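Holereo Docs | Cells | Assets | Maintenance | Changelog

# clilora-tabletop: simulated arm cell, setup and maintenance notes

Category: Cell documentation / Simulation

This repository holds the tabletop cell used for the Clilora clutter tasks. It contains the arm model, the gripper model, the room, the loose objects, and the scripts that check all of them. This README covers how the cell is set up, what has to be looked after, and how to repair the faults we see most often. Training code lives in a separate repository and is not covered.

The cell is maintained by Ermira Radulović (arm, gripper, controller) and Stavros Popescu (room, objects, rendering).

## Status

The current release was tagged on July 15, 2022. It replaces the June release, which had a wrong tool offset and should not be used for new recordings. Recordings made with the June release can be replayed, but only with the old offset file, kept in `legacy/`.

## Contents

- `arm/` : joint limits, link meshes, collision shapes
- `gripper/` : two-finger gripper, finger pads, mount transform
- `room/` : table, walls, window, lighting
- `objects/` : loose objects, one folder each
- `layouts/` : start poses for objects
- `checks/` : scripts described under Routine checks
- `legacy/` : old offset file, old finger meshes

There are 69 object folders. Not every layout uses every object, and most use a small part of the set. The 21 layouts in this release all load without contact warnings on a clean install.

## The cell

The arm base is placed behind the table and the arm reaches over it from there. The gripper mounts on the wrist housing and points down in the rest pose. Objects are placed on the tabletop by the layout file and are free to move from the first step. The table, the walls, and the window are fixed.

Some layouts keep a few large items near the edges of the table. They are there to block parts of the workspace and to make the background less uniform. Do not remove them when adapting a layout unless you also rename it, or the results will be compared with runs that had them. 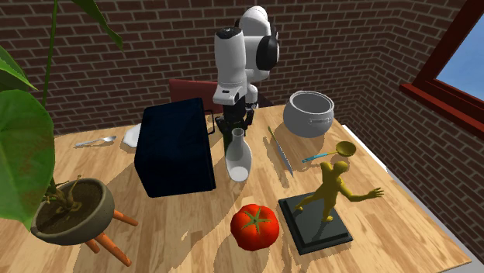
Gripper over the vase, rendered view, with the pot and ladle toward the back of the table.

The vase is the object we use first after any change to the gripper or the wrist. It has a narrow neck and a wider body, so an error in the tool offset shows up early. If the fingers close on the neck without touching the rim on the way down, the offset is probably fine. If they touch the rim, stop and run the offset check before trying anything else.

## Setting up

1. Clone the repository and fetch the large files. The meshes are not in the main history.
2. Run `checks/verify_assets`. It compares every mesh against the stored hash and lists any that differ.
3. Load the empty room layout. The arm should hold its rest pose with no drift.
4. Run `checks/joint_sweep`. Each joint is moved to both limits and back, one at a time.
5. Load the vase layout and run `checks/tool_offset`.
6. Load any other layout you plan to use and let it settle before starting a task.

Step 3 is the one people skip. An arm that sags in an empty room will also sag in a full one, but there it looks like a grasping problem and takes much longer to find. Sagging almost always means gravity compensation was turned off in a local config file.

The settle period in step 6 is set in the layout file. Please leave it alone. Objects are saved a very small distance above the table and need to drop onto it. With a shorter period the tall ones can still be rocking when the arm begins to move.

## Arm

The arm has 7 joints. Limits are stored in radians in `arm/limits.yaml`. The values are narrower than the solver would allow, to keep the forearm away from the tabletop in the low poses. If you widen them, rerun the joint sweep and watch the elbow.

Link meshes come in two versions. The detailed ones are used only for rendering. Collision uses a simplified set built from capsules. When you change a link you must change both. A mismatch does not raise an error. The usual symptom is an object that moves before anything appears to touch it.

The joint rings are separate meshes parented to the links. They have no collision shape of their own.

## Gripper

The gripper has two short fingers driven by one command. Opening is given as a fraction, where 0 is closed and 1 is fully open. The fingers are coupled in the model, so they always move together.

Finger pads are a separate part with their own friction value. It is the most commonly edited number in the repository and the cause of most reports we get. If it is too low, smooth objects slide out during the lift. If it is too high, objects stick to one pad after release and get dragged across the table. The released value was tuned on the vase, the tomato, and the ladle handle. Change it only in a local override, and note it with your results.

The old long fingers are in `legacy/`. They still load, but the collision shapes were never finished and they pass through thin objects such as the knife.

## Replacing the finger meshes

Use this procedure when new fingers are exported from the Hämäläinen drawing set.

1. Export both fingers in meters with the origin at the mount face.
2. Place them in `gripper/meshes/` with the existing file names.
3. Rebuild the collision shapes with `gripper/build_collision`.
4. Load the empty room and open and close the gripper fully. The pads should meet along their whole length.
5. Run `checks/tool_offset` on the vase layout.
6. Commit meshes, collision shapes, and the new hash file together.

If the pads meet only at the tips, the export was rotated. If they do not meet at all, the origin is wrong. In both cases go back to step 1. Do not fix it by editing the mount transform, which is shared with the wrist camera settings.

## Routine checks

`verify_assets` should be run after every pull. It takes little time and catches most broken installs.

`joint_sweep` should be run after a change to the arm, the controller, or the physics step.

`tool_offset` should be run after a change to the gripper, the wrist, or the vase. It lowers the gripper over the vase 6 times from different approach directions and writes the offset error for each one. All of them must pass. One bad direction with the rest good usually points to a wrist joint limit, so look there before touching the offset.

`settle_all` loads every layout in turn and reports objects that are still moving at the end of the settle period. Run it after editing an object's mass, friction, or collision shape.

## Known faults and repairs

**Gripper jitters when closed on nothing.** The pads are pressing into each other. Check that the closing limit in the gripper config is above zero.

**Figurine tips over at load.** Its center of mass was recomputed from the mesh, and the outstretched arm pulls it sideways. Restore the stored inertia file. The base is modeled as a heavier part and the automatic tool ignores that.

**Pot behaves as if it were solid.** The collision shape was rebuilt as one convex hull, which closes the opening. Rebuild with the decomposition option on. The same applies to the vase and to any object meant to hold another.

**Tomato rolls off the table.** Rolling friction is missing from the object file. Older files from the Clunden set do not have the field at all and must be edited by hand.

**Knife sinks into the tabletop.** The blade is thinner than the contact margin. The shipped collision shape is thicker than the visible blade for this reason, so restore it from the release.

**Shadows differ between two machines.** Compare the render settings first, then the driver. Object poses are usually identical in these cases and the recordings are usable for anything that does not depend on images.

**Arm stops partway through a move.** Look in the controller log for a limit stop. If there is none, the forearm is in contact with something, often one of the large edge items. Turn on the contact display and repeat the move.

## Adding objects

New objects need a render mesh, a collision shape, a mass, friction values, and a line stating where the mesh came from. Use real sizes. Load the object alone on the table, then in at least one full layout, and run `settle_all` before opening a merge request. Stavros reviews objects. Requests that touch `gripper/` or `arm/` go to Ermira.

## Limits of use

The cell is meant for development and for comparing methods against each other. Contact forces have not been matched to a physical gripper and should not be quoted as if they had been. Liquids and cloth are not modeled. The plant does not bend, and its leaves have no collision shape, so the arm will pass through them.

Please include the release tag, the layout name, and any local overrides when reporting a fault. Reports without the layout name are sent back.

Contact: Holereo cell maintainers, via the issue tracker | © 2022 Holereo | Back to top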